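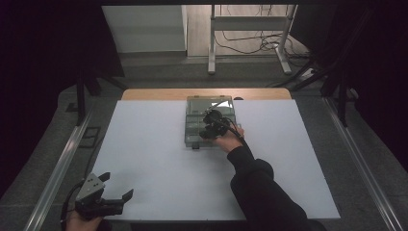 Marcelino Miranda

2023-12-07

The lid task has been on our list since the start of November, and most of the work so far has gone into software that runs before any policy sees a demonstration. We record with two hand-held grippers, one in each hand, and the operator opens and closes a clear plastic compartment box on a white board. It is a small job. It has also found more bugs in our tooling than anything else we have tried at Firngate.

The first was timing. Each gripper writes its own log, and the two logs were stamped by different processes. On slow motions the offset did no harm. With a lid it does, as one hand often has to move right when the other settles. Fuvance, our recorder, now stamps both streams from a single clock and writes the offset into the header, so an old session can be corrected without touching the raw files. If you have scripts that read the header by position, please switch to reading it by key.

The second was pose tracking near the box. Clear plastic gives the tracker very little to hold on to, and reflections from the lid were sometimes picked up as features. We added a mask that drops points inside the box region once a gripper comes close to it. Tracking is steadier with the mask on, but the box has to be marked by hand at the start of each session. Automatic marking is not ready and I would not wait for it.

We then ran the whole November set again through the new version of Plikeo, the tool that cuts long recordings into episodes. Out of 1704 episodes it flagged 217 for review. Most of the flags are short gaps in tracking while a hand covers the box. A few are real errors in where the cut was made - usually a lid press that got split between two episodes. Those need to be merged by hand before training. The rest can be kept if the gap filler passes them.

On the control side, the planner still treats the two arms as separate and checks for collisions afterward. That works when the arms stay apart. Near the lid it rejects too many good paths. A joint planner is in a branch called Kiss, and it runs, but it is too slow to use in the loop. I am working on caching the distance checks first.

The target for training is about 2000 clean episodes. Please send header problems to me directly, with the session folder name in the subject line.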